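Lists > Cell upkeep > Archive > Thread: cable routing on the two-arm table

Re: cable routing on the two-arm table

Hello all,

thank you for the fast answers to my first message. I put the old question under here again so that people who joined the list in March can follow.

> Jawad Mirani wrote:
> We have the Gikia cell with 2 arms on one rail. On the left arm the
> camera picture drops out when the elbow goes low and the wrist
> turns at the same time. After I move the arm by hand a little, the
> picture comes back. I changed the camera already and it is the
> same. Is it the cable, or is it the connector in the base? And how
> much slack do you leave at the elbow?

It was the cable. I took it off completely and measured it on the bench while I bent it slowly with the hands. At 73 cm from the base plug the line opened when the bend was tight. That place was exactly where the old clip pressed at the elbow. From outside the jacket looked good, so do not trust only the eyes.

What I did after this, in the order I did it:

First I switched off both base modules and waited until the lights were dark. Then I let the arm down on a foam block. The arm has no brake, so if you forget the block it will fall on the rail and hit the plate.

Then I put the new cable from the wrist side down to the base. Before, I started always at the base and at the end there was too little for the wrist, and I pulled. Now I give the wrist its arch first, and what remains goes in the bend at the elbow. At the elbow I use no clip anymore. The cable makes a free curve on the outside and the first clip is on the straight white link.

The clips I close only so far that the cable can still slide a little. If it can not slide, all the bending goes to one place and we have the same story again after the summer.

After the cable I did the check with the Dirnen script, 3 full runs with both arms, and I watched the signal counter. No lost pictures. Then I did it again with the arms near to each other, because with the wrists close together the two cables can touch in the middle, and I wanted to know if one can catch the bracket of the other. With the left wrist low and the right one a little higher they stayed free. I did not test the case where both wrists are high.

One more point is the wires in front. The power wires from the small module to the left base stand up in a loop over the duct. I would like to bring them through the slots, but then they are too short by a finger. I ordered longer ones from Soltero and I will write when they are in.

So the cell stands now like this, with the purple cable on both arms:

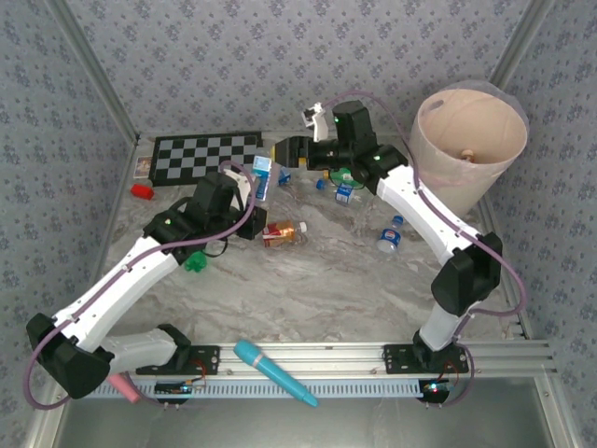
Butt wrote back that a free curve at the elbow is fine for slow work, but on a fast cell the curve begins to swing and after some weeks it rubs on the joint cover. The advice was to put a soft sleeve over the part that can touch, and to mark the cable with a pen at each clip, so that one sees when it has moved.

The pen marks I made already this morning, it takes five minutes. For the sleeve I have a question: do you use the woven one or the spiral? The spiral I had on another machine and the edges cut into the jacket. The woven one I never tried on a cable which turns also around itself, as it does at the wrist.

And if somebody has the left arm and the right arm with different cable length, please write me how you keep the spare parts. I would prefer one length for both, but then the right side has a very wide bend next to the elbow and I must watch it when something tall stands on that side.

Best regards,
Jawad Mirani

Recent in this list:
- Base module restarts when both grippers close
- Which screws for the mounting plate on the rail
- Wrist camera bracket bent, can I straighten it?
- Dirnen script stops after the second run
- Cleaning the slotted duct without taking the wires out

Thread last updated: 4:40 pm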